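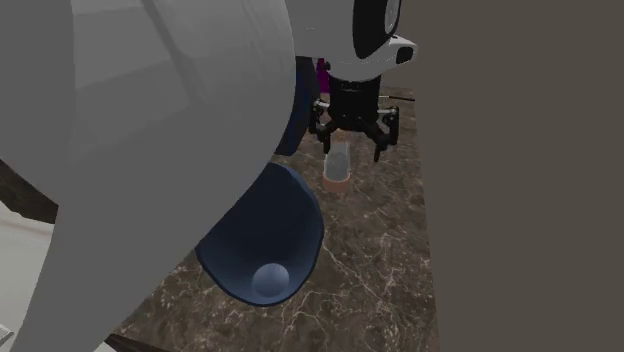 How to prepare and deliver a simulated manipulation demonstration for visitors

Open Day, Dravoditz Robotics Centre
Prepared by Marloes Postma, Visitor Programs
Last revised May 27, 2025

These instructions apply to all staff presenting the kitchen counter demonstration in the Wetholm Room. The demonstration runs entirely in simulation and is shown on the wall display. Each session is limited to 15 minutes, including questions.

Before the doors open

1. Start the display computer and log in with the presenter account. Do not use a personal account, as the saved camera views will not load.

2. Open the counter file and confirm that the robot, the gripper and the marble countertop have all rendered. If the countertop is plain grey, close the file and reload it.

3. Check that the small translucent cup with the orange band is standing upright on the counter. It is the object visitors will be asked to follow.

4. Run the full sequence once with the display muted. The step limit should read 3000. A limit of 2000 was used for the February school visits and ends the run too early for the current sequence.

5. Place the printed handouts on the table beside the entrance. There are 300 copies in the grey filing cabinet. Further copies may be requested from Griet Kuipers at extension 516.

During the session

Begin with the wide view and let visitors look at it before speaking. Introduce the robot by its main parts, working from the wrist to the parallel-jaw gripper, and point out that the two fingers are open before any approach to an object. Younger groups often ask what the fingers will do next. Invite a few guesses, then resume the sequence.

Pause when the gripper is over the cup. This is the best moment to explain clearance – the distance between the fingertips and the object – and to ask why a gripper might be brought down from above. Presenters should allow the discussion to run for a minute or two.

Next, change to the close view using the number keys on the presenter's keypad. 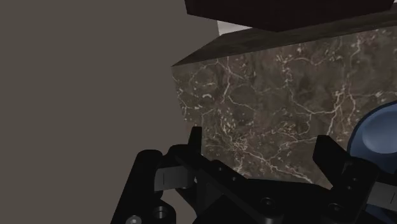
The close view is intended for questions about the hardware model. Visitors with a trade or engineering background tend to ask about the finger mounts, the plates and the fasteners, and Pieter Visser has prepared a one-page reference for this purpose. Keep it at the lectern. Questions that fall outside the reference should be written on the Koster sheet and passed to him at the end of the day.

Return to the wide view before inviting a visitor to operate the controls. Only one person may operate at a time, and children must be accompanied by an adult. The operator should move slowly and release the control between movements. If the gripper passes into the counter or another solid object, press Reset and begin again from the saved start position.

Closing the session

Thank the group and direct them to the Dralholm Gallery, where Seren Rosser hosts the next stop on the tour. Reset the file while the room is clearing. Record the number of visitors in the logbook, together with any fault and the time at which it occurred.

Faults that cannot be cleared by a restart should be reported to Gerrit Dewulf in the control office. The room is to remain closed to visitors until he has confirmed that the demonstration may resume.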